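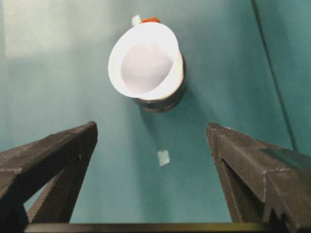 ## Collecting Cup Uprighting Trials with Rorilura

The procedure applies to all operators contributing to the Rorilura grasp study.

1. Lay the cup on its side within reach of the open gripper. The rim may point in any direction.
2. Confirm that the wrist view shows both fingertips and the full rim.
3. Start recording, then close the fingers on the wall of the cup at 32 percent speed.
4. Rotate the wrist until the cup stands upright, and release.
5. Mark the trial as a success or a failure. Keep failed trials – the policy is trained on both.

Each operator records 200 trials. Change the direction of the rim after every 9. Send completed logs to Consuelo Hinojosa by the end of April.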